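Cisterna enterrada ou pluviómetro caseiro primeiro? (escoamento no terreno)

Fórum Água & Solo > Captação e infiltração

regador_torto escreveu:
Boas a todos. Ando há que tempos a ler-vos e nunca tinha aberto um tópico, por isso tenham paciência comigo. Tenho um terreno em encosta, barro pesado, que encharca em baixo e seca em cima, uma coisa parva. Em junho caiu-nos uma trovoada que me deixou um rego aberto desde o caminho até ao muro. A minha ideia é apanhar a água do telhado do armazém e meter tudo numa cisterna Ponura enterrada, mas o meu cunhado diz que primeiro devia medir durante um ano inteiro o que chove e o que escorre. Um ano! Vocês o que faziam?

mariadofontanario escreveu:
O teu cunhado tem razão, desculpa lá :) Eu enterrei um depósito sem medir nada e passa metade do inverno a transbordar e o verão vazio. Se tivesse feito as contas antes tinha posto dois pequenos em vez de um grande. Que área tem o telhado?

regador_torto escreveu:
Mais coisa menos coisa 300 metros quadrados, chapa toda de uma água só. Caleira nova do lado de baixo.

zé_das_valas escreveu:
Pois eu discordo da Maria (e não é a primeira vez, ela sabe). Tens dados de precipitação publicados para quase todo o lado, não precisas de um pluviómetro teu para dimensionar um depósito. Vais buscar a estação mais próxima, multiplicas pela área, descontas as perdas da caleira e está feito. O que deves medir é a infiltração do solo, isso sim, que de um terreno para o outro muda tudo. Um cilindro cravado no chão, água lá dentro, relógio na mão.

mariadofontanario escreveu:
Zé, a estação mais próxima pode estar do outro lado da serra! Aqui em cima tive 558 mm no meu pluviómetro no ano em que a estação da vila dava muito mais. Com trovoadas de verão então nem se fala, chove numa horta e na do vizinho fica tudo em pó.

zé_das_valas escreveu:
Uma trovoada sim, um ano não. As diferenças anuais entre sítios próximos só são grandes com relevo a sério pelo meio. Mas pronto, ele que diga se tem relevo a sério.

regador_torto escreveu:
Tenho uma encosta que me mata os joelhos, se isso conta.

argila_e_companhia escreveu:
Meto-me na conversa porque tenho o mesmo barro. Antes de gastar um tostão na cisterna fiz quatro valas em curva de nível, à enxada e com um nível de mangueira, e o rego que eu tinha no meio do terreno nunca mais se abriu. Está lá tudo com trevo em cima. A água da chuva forte fica parada nas valas umas horas e depois vai entrando. A cisterna resolve-te a rega, mas não te resolve o escoamento que vem do caminho, são dois problemas diferentes e tu estás a misturá-los.

regador_torto escreveu:
Pois estou, e ainda bem que mo dizes. O rego vem mesmo do caminho, o telhado até escorre para o outro lado.

zé_das_valas escreveu:
Então porque é que estamos a falar de telhados?

regador_torto escreveu:
Porque me faz falta água em agosto, homem!

mariadofontanario escreveu:
Ahah. Faz as valas agora, antes das chuvas, e mede durante o inverno enquanto pensas no depósito. Ficam os dois contentes, tu e o cunhado.

argila_e_companhia escreveu:
Só um cuidado com as valas em barro: não as faças fundas e deixa sempre uma saída num ponto que tu escolhas, com pedra. Se encherem e não houver saída, a água escolhe por ti, e escolhe mal. A minha segunda vala rebentou assim no primeiro inverno e levou-me uma fila de framboesas.

brandusa.r escreveu:
Olá, sou a Brândușa Radu, alguns já me conhecem do tópico da evapotranspiração. Concordo com as valas. Sobre medir, acho que estão os dois a exagerar. Com os dados da estação dá para uma primeira conta, e um pluviómetro simples ao lado mostra em poucos meses se a tua encosta se afasta muito ou pouco. Não te esqueças é que boa parte da chuva volta para o ar antes de chegar a lado nenhum, por isso quem compara a chuva total com o que vê correr no rego assusta-se sempre. No meu caderno escrevo a data, a chuva, quanto tempo durou e se o solo já estava húmido. Esta última coluna é a que mais me serve. Deixo-vos a entrada com que abri o caderno novo, transcrita abaixo:

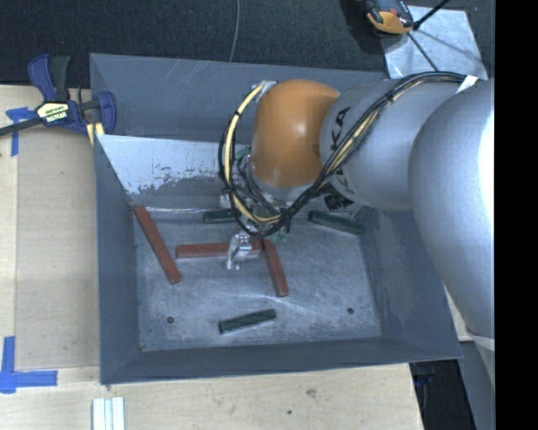

Stundgate, 2021-07-02

Manhã seca, trovoada ao fim da tarde. 30 mm no pluviómetro do quintal, quase tudo na primeira meia hora. O solo estava gretado e mesmo assim correu água pela rampa, castanha, com folhas. Na parte coberta com palha não vi correr nada. A caleira aguentou, o filtro do depósito entupiu. Amanhã limpar o filtro e cravar o cilindro junto à figueira.

zé_das_valas escreveu:
Obrigado, Brândușa, boa nota. Isso de o solo gretado deixar correr água à superfície muita gente não acredita. No barro muito seco as primeiras gotas fortes selam aquilo tudo por cima. Que filtro usas? O meu é um Flatora e também entope à primeira folha.

brandusa.r escreveu:
Uso o Nkuna, de rede inclinada. Entope menos do que o que tinha antes, mas com agulhas de pinheiro não há milagres. Limpo-o sempre depois de trovoada.

mariadofontanario escreveu:
Eu desisti de filtros finos e pus uma meia de nylon velha na boca do tubo. Riam-se à vontade, funciona há três invernos.

zé_das_valas escreveu:
Não me rio, mas com um telhado daquele tamanho a meia vai parar ao fundo da cisterna na primeira chuvada. Eu punha um desvio das primeiras águas antes de pensar em filtros.

regador_torto escreveu:
Bem, já tenho trabalho até ao outono. Vou marcar as valas este fim de semana com o nível de mangueira (se alguém tiver dicas para tirar as bolhas de ar, aceito, da última vez andei uma tarde às voltas). Pluviómetro também compro, que assim o cunhado cala-se. A cisterna fica para quando souber quanta água apanho.

argila_e_companhia escreveu:
Enche a mangueira devagar, a partir de um balde posto em cima de um muro, e deixa correr até saírem as bolhas todas. Com umas gotas de corante vê-se muito melhor.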